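Laundry & Clothes Care > Fading and dye

Red jersey top gone pinkish after one season, can I dye it back?

Posted by Vanderleia Medeiros

I bought a coral top last November from a little shop in Dunleavy and it was a proper strong colour then. I've washed it at 40 with everything else (I know, I know) and now it's gone salmon and a bit patchy. The label has been cut out so I don't know if it's cotton. Is it worth trying a machine dye or will I just ruin the drum?

Reginald Oyelaran

Just bin it and get another, they're cheap enough.

Wing-yan Cheung

Don't bin it! I've dyed loads of jersey and it nearly always comes up nicely. First find out what it's made of. Snip a thread from an inside seam and hold it with tweezers over the sink to burn it: cotton smells like paper and leaves soft ash, polyester goes into a hard little bead. If it beads, ordinary machine dye won't touch it.

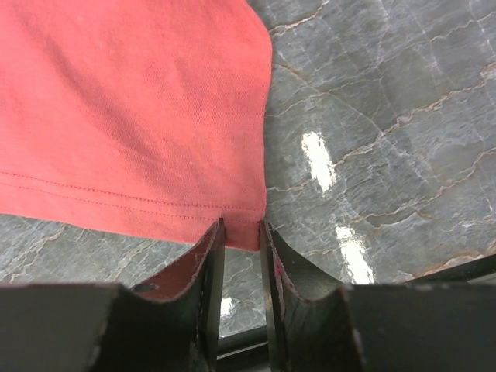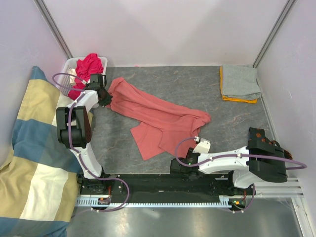 Salmon-pink jersey, with two rows of stitching at the hem.

Watch your stitching, by the way. Hems are very often sewn in polyester thread even on a cotton top, so they stay the old colour. On coral going to red you'll hardly notice, but on navy it really shows! Weigh the top dry, check the dye packet for how much cloth it covers, and run an empty hot wash with a bit of detergent afterwards. My drum has been fine every time, though the rubber seal stayed pink for a week or so.

Welington Moura

Agree with Wing-yan, but go darker than you think if it's patchy. Mine covered the faded bits and the shoulders still came out lighter. And wash it at 30 from now on, inside out.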